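Oltance Zotutham — kit de poignet pour la collecte de démonstrations

Référence ZT-362
Disponible sur commande, délai confirmé avec le devis

Le Zotutham est un ensemble caméra et support de poignet, destiné aux équipes qui enregistrent des démonstrations pour entraîner une politique de manipulation. Il se monte entre la bride du bras et la pince, sans modifier la pince. L'opérateur guide le bras à la main ou par téléopération, et chaque épisode est enregistré avec les images, les positions articulaires et l'ouverture des doigts, sur une seule base de temps.

Nous l'avons conçu pour les tâches où la vue de dessus ne suffit pas : connecteurs, loquets, barrettes de mémoire, petites vis. Pour ce genre de travail, la vue proche de la pince apporte beaucoup au modèle, à condition que la caméra ne bouge pas d'une séance à l'autre. Le support possède pour cela deux goupilles de centrage. Après un démontage, il faut quand même refaire la vérification avec la mire, elle demande quelques minutes.

Contenu du kit
Caméra de poignet avec câble verrouillable
Support en aluminium et visserie
Mire de calibration
Pédale pour début et fin d'épisode
Logiciel Dalen, licence pour un poste

Caractéristiques
Masse du kit monté : 84 g
Distance minimale de mise au point : 400 mm sans bague, moins avec la bague macro (option)
Prix du kit : 1,198 € hors taxes
Garantie : deux ans, pièces et retour en atelier

Utilisation sur cartes mères de serveur

Dans notre atelier de Grernport, le kit sert à préparer un jeu d'exemples sur des cartes mères de serveur. Elīna Strazds, qui dirige les enregistrements, conseille de changer souvent l'orientation de la carte et du châssis, et de garder aussi les épisodes hésitants, avec une étiquette séparée dans Dalen. Un jeu trop propre donne un modèle qui ne sait pas se corriger.

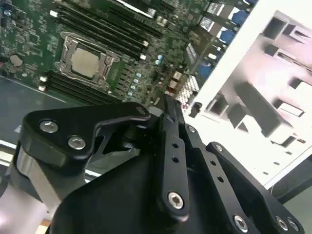 Vue de la caméra de poignet : support de processeur vide entre deux rangées d'emplacements mémoire, pince au premier plan.

Les surfaces métalliques brillantes demandent un éclairage diffus. Nous recommandons de fixer l'exposition avant la séance et de ne plus y toucher.

Questions techniques et essais : Borghild Skjelbred, service applications.
Fiche mise à jour le 05/01/2018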